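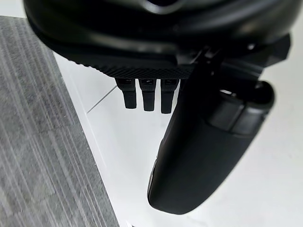

I have been trying to learn the accordion for eleven months and would like to report my findings in installments.

The instrument came from a shop called Plerkar, which sells used accordions and also vacuum cleaner bags. I have thought about this pairing a lot and I think it's the air.

Price on the tag was 949 dollars. I said that seemed like a lot for something with a strap held on by a shoelace. The man behind the counter said the shoelace was included.

I paid 652. I felt like a shark until I got it home and found the low F.

The low F doesn't stop. You press it, you get your F, you let go, and the F stays on as a guest.

My upstairs neighbor has started humming in F. Not a tune, just the note, on the stairs.

An accordion has a left side and a right side and they don't want to know about each other. The right side is a piano that somebody stood on end. The left side is a wall of identical buttons you can't see while you play.

One of those buttons has a dent in it so you can find C. Everything I have achieved so far has been within two inches of the dent.

The method book is by a publisher called Mollah and it's called Accordion Without Tears, Book Two. The shop was out of Book One. I assume Book One has the tears.

Book Two opens with "By now your bellows reversal should be second nature." Good morning to you too.

Bellows reversal is when you've been pulling and have to start pushing. You're supposed to do it between phrases. I do it when I run out of arm.

The songs in Book Two: a waltz, another waltz, a polka marked "lively," a hymn, a waltz about a mill, and "Jingle Bells" with the middle part missing for copyright or mercy.

I can play the waltz about the mill. If you know the mill I mean, it has more stops than you remember.

OK, the group. There's an accordion group that meets in Monden, forty minutes away, in the room over a tire store. I went in the spring thinking it would be me and some beginners.

There were fourteen accordions. Fourteen accordions tuning up is a sound I would compare to a ferry having an argument.

Nobody tunes an accordion, by the way. You can't. It's tuned at the factory and then it's out of your hands. They were all just playing an A at each other to see who had it worst.

I had it worst. I was given a seat by the coats.

The group has a rule that new members play melody only, right hand, for the first season. I have never been so happy to be restricted.

They also have a music library, two filing cabinets, more than 1,000 arrangements, sorted by the name of whoever donated them. So if you want "Beer Barrel Polka" you have to know whose it was.

I asked why it wasn't alphabetical. There was a silence and then a woman offered me a date bar. I took the date bar. I've let it go.

The big event is the November concert in Dondden. It is held in a school gym and it starts at two in the afternoon so that everybody can drive home in daylight.

I had a part. Nine measures of melody in the second waltz. Then you rest for thirty-two and come back in for the last chord.

People say the rests are easy. I would invite those people to count to thirty-two in three while the man beside them counts out loud in four.

I came back in at thirty-one. It was a very clear chord. I'd describe it as informative.

And yes, the low F. I'd been good all afternoon. Hadn't gone near it. Then on the last chord my elbow leaned on it and the whole band finished in G and I finished in G and also F.

Conductor held the cutoff. Everybody stopped. The F did not. I closed the bellows as gently as a person can, and it went down slowly, like somebody leaving a party who wants to be asked to stay.

We got a nice hand. My mother said she liked the ending and that it sounded modern.

Afterward I took it in to be looked at. It's a valve leather. The repair is small but you have to take the whole left side off to get to it, and while you're in there you might as well do the rest, so the quote is 1,070.

For those keeping up at home, I could buy the accordion again and have a decent chunk left over for vacuum cleaner bags.

I'm going to do it in the spring. Maybe. There's a polka in Book Two that's in F the whole way through and I want to see how far I can get first.

Next season I'm allowed to use my left hand. The group voted. It wasn't unanimous and I respect that.

If anybody has a spare Book One, I can trade. I've got a lot of date bars.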